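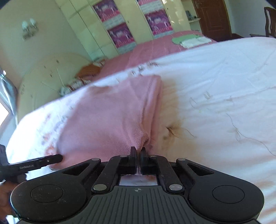 Folding a pink sweater with two hand-held grippers.

Can machines do the housework yet? I wrote on this question 14th January, and I am still not sure. A sweater is harder than a box, because it changes shape at every touch.

2/ In Cidbridge my neighbors ask me when they can buy one for laundry. I tell them to wait. Maybe 7 years, maybe more.
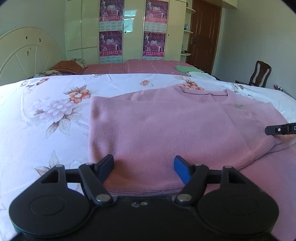 The sweater in layers on the bed.

3/ Here a person still guides the tool. To repeat it 1000 times alone, in any bedroom, is a different task. I would like to be wrong.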